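Kirsten's Home Notes: Keeping meds and vitamins straight when the week gets busy

Quick one today, kids home early. Few things that work at our place for pills, drops, all that.

Bathroom cabinet is the worst spot. Steam gets in everything. Move the bottles to a bedroom drawer or a high kitchen shelf well away from the stove. Up high if you have little ones, caps clicked shut every time.

Pill box: fill it Sunday night, same chair, good light, phone in the other room. I do 14 slots, morning and evening. Leave the labels on the orignal bottles, don't toss them till the refill is in the house.
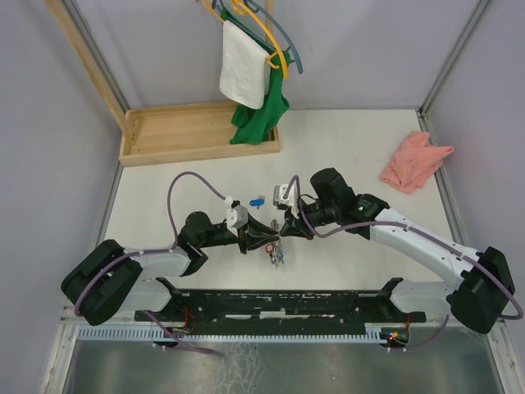 Plastic hangers and a small wooden rack.

Refills. Write the reorder date on the cap with a marker the day you open it. My neighbor Karine Leclerc puts hers on the fridge calendar, same idea. Long weekend coming? Call early.

Measuring spoons - use the syringe or cup that came with the syrup. NOT a teaspoon from the drawer. Rinse it in warm water right after, let it air dry, store it in a zip bag taped to the bottle.

Old stuff: go thru the whole drawer every November. Anything expired goes back to the pharmacy, ask at the counter if they take it. Scratch your name off the label first.

Also keep one list in your wallet. Name, dose, what time. Pencil is fine. Mine's on the back of an old Girard card and its held up ok.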